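Chapter 4
Fame and Its Measures

When a film studio chooses an actor, it also buys the attention which this actor brings. In this chapter we study how such attention is counted, and why two counts of the same person can differ so much. Our main case is Hadenance, a series filmed in Oltow, whose lead actress had only 300 followers before the first episode – and a full page in the newspapers 90 days later. Before reading on, write down what the word "famous" means to you. We return to your answer in Section 4.2.
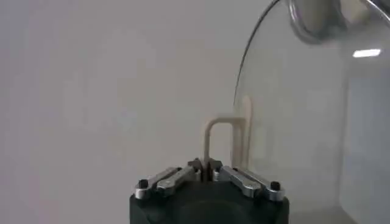
Fig. 4.1 Black gripper with metal linkage arms, against a pale wall.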